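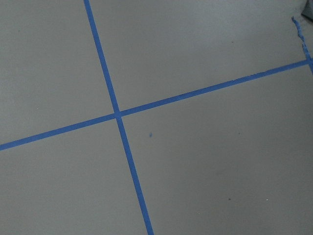

About Raltmont

Raltmont is a shared workshop for people who build robots in their spare time. Ebbe Holmgren and Widad Kassab started it in a rented unit behind a tile store, after two years of building in Ebbe's garage. We now have 40 members. Most have day jobs that have nothing to do with robotics.

The main build at the moment is Girel, an arm that handles clothes. The joints are printed here, the controller boards are soldered at the back bench, and Widad wrote most of the motion code. Girel started as a December project for three members and has grown since then.

We work on T-shirts because everybody has some and they are hard for a machine. Knit fabric bunches up when it is gripped, and a hem that was flat a moment ago may not stay that way.
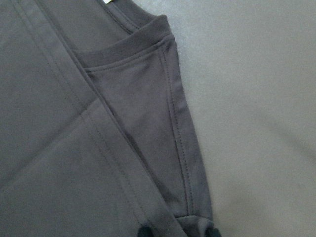

Collars and sleeves each get their own test routine. Results go into the shop notebook, good or bad, and members are welcome to copy the settings for their own arms. Eide, our older arm, is still used for teaching. New members take it apart and put it back together before they start on a design of their own.

Membership is $43 a month and covers bench space, hand tools and the printers. You pay for your own motors and filament. No experience is needed, but you do have to take the safety class first – it lasts 2 hours and is held whenever enough people have signed up.

To visit, write to Ebbe through the contact form. Please tell us what you are building, or would like to build.

Page updated 22 May 2021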